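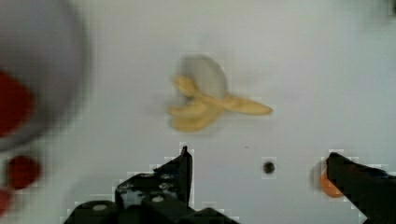

4. Wrist camera check and blur filter

Do this before every collection run. The Brerkel filter drops frames the policy can't learn from, but only if the threshold is set on your own camera.

1. Power the arm, wait for home. Gripper open.
2. Start the Femow viewer, wrist stream only. Both fingertips should show at the bottom. If not, redo section 3.
3. Jog over the table at run speed, 15 passes. Soft fruit, hard fruit, whatever the task uses.
4. Run the scorer on the log. Low score = blurry.
5. Set the cutoff. Start at 6, go down to 5 if you lose too many grasp frames.
6. Save. Restart the recorder or it keeps teh old value.

Note: our set was 3,274 clips. Filtered training beat unfiltered on peeled items, no real change on whole ones. Sihan Xue has the tables.

Caution — don't filter the last second before contact. Fingers close, score drops, and you throw out the part you need.

Caution: hand off the arm during step 3. E-stop within reach.

Last updated: 2020-05-02

Comments

Rodel Manalastas: step 6 got me, lost a whole run. can it be in bold

Yiran Jiang: Does the cutoff carry over to the Cheng mount? Ours shakes more.

Sorcha Quinlan: @Yiran no, redo 3 to 5 for each mount

Contact: Zhiqiang Qian, Prerkico | © Prerkico | Back to top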